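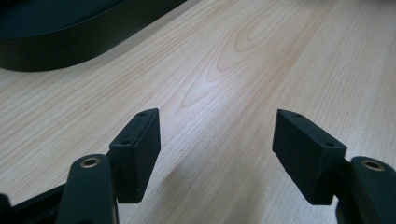

Les trois vies d'un logiciel de sauvegarde

Zaid Nasrallah garde sur une étagère, au-dessus de son bureau, une boîte à chaussures pleine de disques durs. Les plus anciens datent de l'époque où il développait Kadik seul, le soir, dans l'appartement de ses parents à Villeurbanne. Quand un utilisateur lui écrit qu'une archive ne s'ouvre plus, il commence par chercher dans la boîte un disque qui contient une archive de la même version. En général, il en trouve un.

Kadik est un logiciel de sauvegarde gratuit pour Windows et Linux. Il copie des dossiers vers un disque externe ou un serveur, compare les fichiers, garde les anciennes versions et vérifie que le tout peut être relu. L'installateur tient en quelques mégaoctets. L'interface a peu changé : une fenêtre grise, deux colonnes, une barre de boutons en haut. À gauche les sources, à droite les destinations.

« Je l'ai écrit parce que j'avais perdu un mémoire de licence, raconte-t-il. Le disque faisait du bruit depuis une semaine et je n'avais rien fait. »

La première version recopiait tout à chaque passage. Sur un dossier de photos, l'opération prenait la nuit. Un camarade de promotion lui a demandé le programme, puis l'a donné à son frère, qui tenait un magasin de dépannage informatique. C'est par ce magasin que Kadik a trouvé son premier vrai public : des clients qui repartaient avec un ordinateur réparé, un disque externe et une page de consignes imprimée.

Le format d'archive a été la grande affaire de la version 2. Jusque-là, Kadik rangeait les fichiers tels quels, dans des dossiers datés. C'était lisible par n'importe qui, mais la place occupée devenait vite absurde. Zaid Nasrallah a donc écrit un format à blocs : chaque fichier est découpé, chaque morceau reçoit une empreinte, et un morceau déjà présent n'est pas copié une seconde fois. Un dossier de comptabilité sauvegardé tous les soirs pendant un an ne pèse guère plus que sa dernière version.

Le changement n'a pas plu à tout le monde. Sur le forum, le fil consacré au nouveau format a dépassé 400 messages. Les mécontents disaient tous la même chose : avec des dossiers ordinaires, on peut récupérer ses fichiers sans Kadik. Avec des blocs, il faut Kadik, ou au moins quelqu'un qui sache lire le format. L'auteur a fini par leur donner raison sur un point. Il a publié la description complète du format, puis un petit programme de lecture en ligne de commande, indépendant du reste. Le mode « dossiers simples » est resté dans les options, où il se trouve encore.

La deuxième vie du logiciel commence avec une proposition de rachat. Findo, un éditeur d'outils de maintenance installé à Nantes, cherchait un module de sauvegarde à intégrer dans sa suite payante. Zaid Nasrallah travaillait alors comme administrateur système dans un lycée. Il a accepté de céder le nom et de rejoindre l'équipe, à la condition que la version gratuite continue d'exister.

Elle a continué, à sa manière. L'installateur proposait désormais une barre d'outils pour le navigateur, cochée par défaut. Une fenêtre rappelait au démarrage l'existence de la suite complète. La restauration sélective, qui permet de reprendre un seul fichier dans une archive, est passée dans la version payante. Les anciens utilisateurs se sont échangé l'installateur de la dernière version propre, et plusieurs sites de téléchargement l'hébergeaient encore des années après.

De cette période, le développeur parle sans colère. Il a appris à écrire des tests, dit-il, et à ne plus publier le soir. Il reconnaît aussi que le moteur de copie a gagné en solidité : chez Findo, une collègue passait ses journées à débrancher des câbles pendant les sauvegardes pour voir ce qui restait sur le disque. Les reprises après coupure, dans Kadik, viennent de là.

Findo a ensuite recentré ses activités sur les entreprises et la suite grand public a été arrêtée un mois d'octobre, par un simple message sur la page d'accueil. Le code dormait sur un serveur interne. Il a fallu près d'un an de courriers pour que Zaid Nasrallah obtienne le droit de le reprendre, nom compris, et de le publier sous licence libre.

La barre d'outils a disparu le premier jour. La restauration sélective est revenue dans la version gratuite. Le reste a pris plus de temps, à commencer par la remise en état du code de l'interface, qui dépendait d'une bibliothèque que plus personne n'entretenait. La traduction allemande, perdue dans un déménagement de serveur, a été refaite à partir de captures d'écran.

Aujourd'hui, le projet vit avec nearly rien, ou presque. 

Un contrat de maintenance avec Mansour, un fabricant de boîtiers de stockage qui livre Kadik avec ses appareils, paie l'hébergement et une partie du temps de son auteur. Les dons couvrent le certificat de signature, sans lequel Windows affiche un avertissement à l'installation. Le dépôt reçoit près de 3000 téléchargements par mois, sans compter les copies distribuées par les magasins.

À l'usage, le logiciel demande un peu d'attention au départ. L'assistant de première sauvegarde propose de prendre tout le dossier personnel, y compris les caches des navigateurs, qui changent sans cesse et n'ont aucun intérêt. Mieux vaut les exclure à la main, dans l'onglet « Filtres ». La vérification des archives est désactivée au premier lancement. Elle allonge nettement la durée de la copie, mais on peut la programmer à part, par exemple à 3 heures du matin. Le chiffrement fonctionne bien. Si le mot de passe est perdu, l'archive l'est aussi, et le logiciel le rappelle deux fois avant de continuer.

Les messages d'erreur restent le point faible. « Échec du bloc » peut désigner un disque plein, un câble fatigué ou un antivirus trop curieux. Le journal détaillé permet de trancher, à condition de savoir qu'il se trouve dans le menu « Aide ».

Parmi les concurrents gratuits, Jonent est celui auquel on compare le plus souvent Kadik. Son interface est plus agréable et il sait envoyer les données vers plusieurs services en ligne, ce que Kadik ne fait qu'à travers un dossier synchronisé. En revanche, Jonent exige la création d'un compte, et ses archives ne se lisent qu'avec lui. Pour un ordinateur familial et un disque externe, les deux conviennent. Pour un vieux portable sans connexion, Kadik est plus simple à installer.

La prochaine version doit apporter des messages d'erreur plus précis et une interface lisible sur les écrans à haute définition. Zaid Nasrallah ne donne pas de date. Il travaille en ce moment sur la lecture des archives de la toute première génération, celles que l'assistant actuel refuse d'ouvrir. Deux utilisateurs lui ont envoyé les leurs par la poste, et les disques ont rejoint la boîte à chaussures.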